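Why Paper Bags Are Cleverer Than They Look

Hi, bag fans! I write these pages for the Marsden Kids' Corner, and this month I went completely overboard on something you've probably got squashed in a cupboard right now: the brown paper shopping bag. Grab one if you can, and we'll have a nosy at it together.

First, what's it made of? Paper starts out as wood. The wood gets broken down into tiny threads called fibres, which are mixed with loads of water until you've got a sort of grey-brown porridge (don't eat it). The porridge is spread out thin, squeezed and dried. The paper in shopping bags is usually a tough kind called kraft. Kraft is a German word for strength, and it's a good name, because the fibres in it are extra long and they grab onto each other like a big tangled pile of spaghetti.

The colour is just the colour the wood fibres end up when they haven't been bleached white. Easy!

Now tip your bag over and look at the bottom. See all those folds? That's my favourite bit. The folded part is called a gusset (say it GUSS-it), and it lets a bag go from totally flat to a proper box shape with a floor. My very first bag had no gusset, only two sheets of paper glued around the edges, and when I put five mandarins in it they all rolled into one corner and burst out the side. I was finding mandarins under the couch until August.
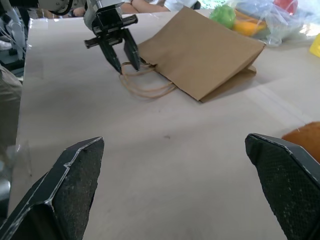

Why do the handles on some bags look like rope?
Because they're twisted. A flat strip of paper tears quite easily, but if you wind it round and round into a cord, all the fibres get squeezed together and share the pulling. Try it with a strip of paper towel! Pull one flat, then twist one up tight and pull that. You'll feel the difference straight away.

Okay, so how do you pack one? You might think you can chuck everything in, and I did that for years. Then I spent a whole morning playing shops with some pretend food, and now I have Opinions.

Stand the bag up and push your hand right down inside so the bottom pops open flat. Heavy things go in first. In a real shop that's tins, potatoes and the big jar of pickles. Next come the boxy things, which stand up nicely against the sides and help the bag keep its shape. Soft things go last: bread, bananas, tomatoes, anything that would be sad underneath a pumpkin.

Toy food is great for practising because it doesn't bruise. Foam cheese is brilliant. You can squash it and it bounces back, which real cheddar will not do (I've tried, it was a mess, the dog was thrilled).

Another way is to lay the bag on its side and slide things in through the mouth, a bit like posting letters. It's handy for long, awkward shapes. The tricky part is that a floppy bag likes to close up on you, so hold the opening wide with one hand and pack with the other. When you stand it up again, go slowly, or everything slides down with a thump.
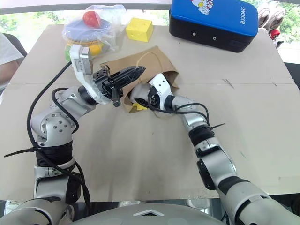 Toy groceries, a foam cheese and one rather crumpled paper bag.

What about crumples? They're fine! A wrinkly bag can still carry plenty. What paper really doesn't like is getting wet. Water sneaks in between the fibres and they let go of each other, so a soggy bag can lose its whole bottom on the footpath. Keep the frozen peas somewhere else.

When your bag is too tatty to carry shopping, don't bin it yet. Cut it up for drawing paper, cover a school book, or make a puppet with a big flappy mouth. I made a crocodile out of mine and his name is Utetti. After that, clean paper can usually go in the recycling, where it gets turned back into porridge and starts all over again.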